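**Small parts organizer - label the drawers or leave them clear?**

**szabo_edit**
Hello all, Edit Szabó here, back after a long quiet spell. I've finally given up on jam jars. Over the years I've ended up with something like a bathtub's worth of beads, snaps and sewing machine screws, and I'm moving everything into little plastic drawers before September, when my niece takes over half the craft room. Do you label the fronts, or trust yourself to see what's inside?

**grerkbridge_zoli**
Label everything, Edit! I trusted my eyes once and spent a whole evening hunting for a 10 mm snap that was in the very first drawer I'd opened. Paper tape and a soft pencil, and you can change your mind as often as you like.
- Zoltán Fodor

**mosoti_mends**
I'm going to disagree with Zoltán, kindly. If the drawers are clear, tape just covers up the part you paid for. I keep 2,000 seed beads sorted by color and there isn't a label in the place.

**grerkbridge_zoli**
Beads, sure, they're cheerful and they all look different! Try that with screws that vary by a hair.

**szabo_edit**
You're both right, which doesn't help me one bit :) Maybe labels for the hardware and none for the beads. The one I'm thinking of is the yellow and black kind, nine clear drawers in three rows of three, with a handle on top so I can carry it to the kitchen table when the light is better. I do like a plain white surface for sorting, too - dark little screws show up so nicely on it.
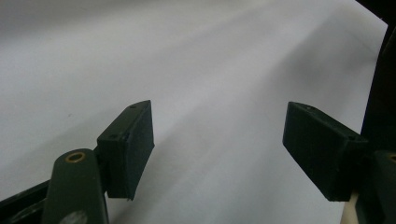
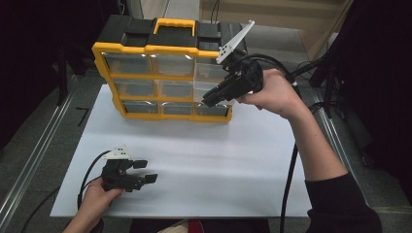
My one worry is that nine won't be enough, and I'll be back to jars by winter. Would you buy two small ones or go straight to something bigger?

**mosoti_mends**
Two small ones, every time. A big cabinet gets heavy and then it never leaves the shelf.

**grerkbridge_zoli**
Agreed, for once. And put the screws in the bottom row, please, so it doesn't get top-heavy when you carry it.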